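Demonstration collection (robot learning)

Demonstration collection is the gathering of recorded examples from which a robot control model is trained. Each example, called an episode, stores camera images together with the joint positions of the arms.

Two-armed handling of a small cardboard box, with towels and a wire hanger at the back of the table
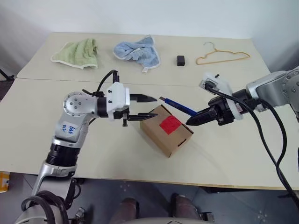
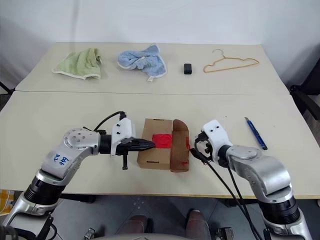
In the most common method, a person guides the arms through a task and the motion is logged from start to finish. The Westitz procedure, written by Laurinda Veloso and Gerd Seidel and released on June 26, 2018, calls for 50 episodes per task before the first training run. Each episode may last up to 60 seconds.

Episodes are reviewed before use. Those with a dropped object are normally kept if the operator recovers – a practice disputed by Eduardo Valente, who argued that recoveries should be stored as a separate set.

The Safavi collection, recorded at Lirkelthorpe, holds over 760 episodes by 3 operators. Its labels give the task, the operator and the outcome, but not the lighting, and later users have had to sort for this by hand.

See also: Imitation learning, Teleoperation, Bimanual manipulation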